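Setting Up and Looking After the Two-Arm Box Cell

Applies to: Kostgate packing bench, left and right arms, parallel grippers
Revised 2025-02-27 by Oliwia Kurek

This page covers the setup of the box cell from a cold start, the gripper alignment check, and the routine care of the cable runs. It assumes the arms are already bolted down and have been calibrated once. If an arm has been moved or swapped, do the full calibration in the Bruris manual first and come back.

Time needed: 41 minutes for the full setup, less if the grippers have stayed on.

What you need

Hex keys, metric set
Torque driver with the short bit
Lint-free cloth
Feeler gauge
One small closed carton and one large open carton
A flat piece of cardboard for the grip test
Clean bench cloth

1. Prepare the bench

Switch the cell to hold and wait for both arms to stop. Keep a hand near the stop button while anyone is inside the reach of either arm.

Lay the cloth on the bench and pull it flat toward the corners. A fold under a carton tilts it enough to spoil the approach height, and the fault looks just like a bad wrist calibration. Farzana Kodikara lost most of a shift in June to a fold under the back edge of the large carton.

Put the large carton within reach of both arms with its flaps open. Flaps that stand upright are fine as long as the approach path clears them. Replace the carton when the flaps no longer hold their position between cycles.

2. Mount the gripper

Wipe the wrist flange and the adapter plate. Grit between the two shows up later as a slow drift at the fingertips.

Seat the plate on the flange and start all the screws by hand before tightening any of them. Tighten in a cross pattern in two passes. Mount the gripper on the plate in the same way, then pull on it by hand in each direction. Any play at all means taking it off and starting over.

Connect the gripper cable last. Power the arm up and open the Arar console. The gripper should appear under Tools within 16 seconds. If it does not, reseat the connector at the wrist before looking anywhere else.

3. Route the cable

The cable must be able to follow the wrist through its full turn without pulling tight. Clip it near the bend in the arm and leave a loop between the clip and the wrist. Do not tie the loop down.

Turn the wrist to each end of its range at low speed and watch the loop. It should not touch the fingers or catch on a carton flap. If it does, move the clip before you shorten the loop. Sihan Luo's notes on the left arm say the same: three connector failures, all with the slack taken out.

4. Check finger alignment

Close the gripper at minimum force with nothing in it. The tips should meet over their full width. Slide the feeler gauge along the line between them. If it goes in at one end only, loosen the finger screws on that side, close the gripper again, and retighten with the fingers closed.

Open and close ten times, then repeat the gauge check. Write the result in the log under the arm's name.

5. Run the grip and contact tests

Start with the flat cardboard. Grip it upright, lift it clear of the bench, and hold for 291 seconds at the working force. Mark the edge of the fingers on the card with a pencil before the lift. A card that has moved against the mark points to low force or dirty tips. Clean the tips before raising the force.

Then go on to the small carton. Bring the gripper down over it at approach speed, fingers pointing at the bench, and stop at first contact. Read the height from the console and compare it with the stored value. A difference of up to 7 tenths of a millimeter is allowed. Beyond that, check the cloth, then the plate screws, then the calibration, in that order.
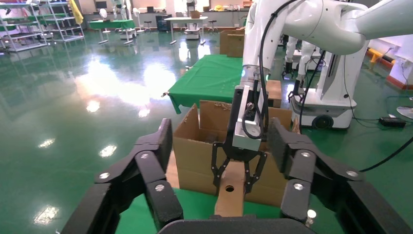
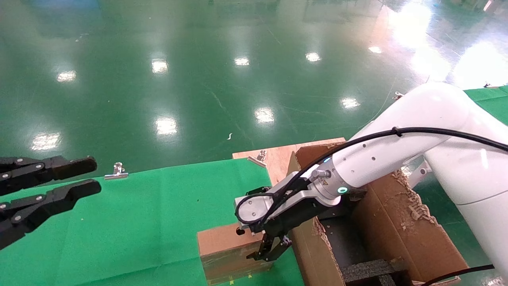
Gripper work at the open carton. First picture: flat cardboard held upright. Second picture: fingers lowered onto the small box.

Repeat both tests on the other arm. Run one arm at a time, with the idle arm parked outside the approach path. The collision check in the Hidayat planner covers the arms but not the cables – watch those yourself.

6. Return the cell to work

Clear tools and loose hardware from the bench. Load the normal job, set the speed to low, and run one cycle with both arms. If the cycle completes without a contact warning, go to working speed.

Routine care

Every shift: wipe the fingertips, look over the cable loop, pull the cloth flat.

Every week: check the plate screws with the torque driver and repeat the gauge check in step 4.

Every month: unclip the cable and flex it gently along its length with the arm powered down. Replace it if the jacket is cracked or if there is a soft spot near the clip.

Common faults

Gripper missing from the Tools list. Reseat the wrist connector. If it comes back and then drops out when the wrist turns, replace the cable.

Fingers close but the part slips. Clean the tips and repeat the card test. Check the force setting, which goes back to its default after a firmware update.

Contact height changes from cycle to cycle. Look for a moving cloth or a soft carton. A steady offset is more likely to be the plate or the calibration.

Arm stops with a contact warning in open space. Check whether the cable loop is dragging on a flap. If the loop is free, save the log before restarting and send it to Hafiz Pasaribu with the arm name and the job name.

Spare fingers and cables are kept in the drawer under the console. Tell Anjani Yusof when you take the last of either.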